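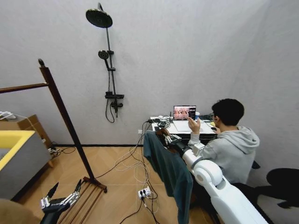 Collection notes: the hanging task

Recording for the garment hanging set resumed in March at the Drongate room. The set covers one task from end to end: take a garment that is already on a hanger, carry it to the rack, seat the hook on the bar, let go and back off. Everything before that point (picking from a pile, getting the hanger into the shoulders) belongs to the dressing set and is recorded separately.

The count stands at 1,839 accepted episodes. An episode is accepted when the hook is fully over the bar, the gripper has opened, and both arms have returned to the ready pose without touching the garment again. Episodes where the hook lands and the garment slides off afterward are kept, but they go under the "late drop" label and don't add to the count.

Changes to the protocol

Rack position. Until now the rack was squared to the robot before each block. Models trained on those blocks did well on a squared rack and poorly on anything else, so the rack is now turned by hand between blocks. Operators should not try to match an earlier angle. The casters make this quick, but check that the rack has stopped rolling before you start the recording.

Start pose. The hanger is to be held by its wooden body and never by the hook. Grip position along the body may vary and should. If the hanger has rotated in the fingers by more than a small amount before the first motion, record anyway and tick "tilted start." Those examples are short in supply.

Free arm. The arm that isn't carrying the hanger stays open and empty unless the rack needs steadying. Several operators had been parking it well out of the way, behind the shoulder line, and the policy picked up the habit: it now retracts the free arm first and then begins the carry, which costs time on every attempt. Let it rest low and forward where the head camera can see it.

Speed. Please move at the pace you would use if no one were timing you. Helju Liepiņa compared fast and slow blocks from the same operators and found that the fast ones had more corrections near the bar, with the hook tapping the bar twice or three times before it went over. Corrections are useful data in moderation. A block made up mostly of corrections is hard to train on.

Garments

Dark garments are still overrepresented. They also hide the lower part of the view when they hang full length, including the floor between the robot and the rack. We would like more light colors, more short items and more stiff fabrics. Long, soft pieces should stay in rotation, but at no more than 4 episodes in a row before a change. Keltus has agreed to send a mixed box of secondhand shirts and jackets, sizes unsorted.

Background

The room stays as it is. Desk, laptop, cables, boxes and the shower fixture on the wall are all part of the recorded background, and people may work at the desk while a block is running. Earlier sets were shot against a bare partition, and the resulting model lost track of the bar as soon as there was another dark horizontal line behind it. Do not tidy between episodes. Cables in the path of the rack casters are the exception and should be pushed clear before the rack is turned.

Labeling

Abílio Vieira has rewritten the segment guide. Each episode now has 2 marked boundaries where it used to have five: first contact between hook and bar, and gripper open. Everything else is derived from joint data afterward. Labelers who were placing the "approach begins" mark by eye can stop doing so. Agreement on that mark was poor and it was never used in training.

The first 100 episodes labeled under the new guide will be checked by a second person. Where the two disagree by more than a few video steps, the episode goes to Abílio and both labelers get the result back.

Evaluation

The current checkpoint, Jemon, was trained before the rack rotation change and should not be compared directly with what follows. The next one will be tested on the rotated rack only, with garments that do not appear in the training blocks. Bataineh will host the test logs in the usual folder. Read access is open to all operators; write access goes through Helju.

Open slots for operators are posted on the booking sheet. Morning blocks start at 9:30. New operators need one supervised block before recording alone, and their practice episodes should be saved under "practice" and left out of the main folder.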